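Community Loan Library, progress report to the Chevalier Fund, May

We have now cataloged 156 of the 300 donated board games, which puts us slightly past halfway and well past our patience with missing dice. The Uritz branch opened on time. Niller did not, owing to a door the landlord describes as "temperamental."

Spending is within budget apart from the shelving, which ran over by $300. Silvan Hämmerli has the receipts and would like them off his desk.
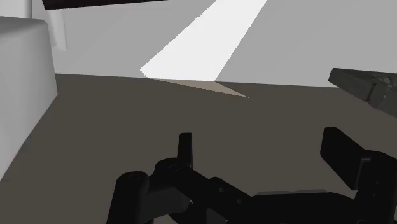
Still to come is the reading corner at Niller. Members have sent us 10 paint suggestions, nine of them yellow. We are leaning toward a pale gray wall with a dark grayish-brown surface in front of it, a pairing that hides fingerprints and offends no one. Paint goes on once the door opens. We request the second payment as scheduled.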